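4.2 Holding time and crumb

Slanina's claim that buns keep their softness for 15 minutes on a perforated steel tray rests on 2 batches, which seems thin. We doubt it holds for fuller trays.

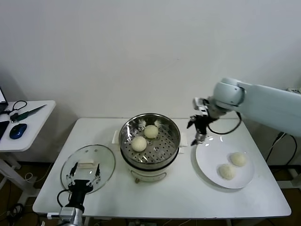
Does a plate do any worse?
The Truder trials never tested one, so the claim is open.

Figure 3. Steamed buns in the basket and on a plate, lid off.

Scores for crumb were given by one taster, who knew which buns were which. We place little weight on them.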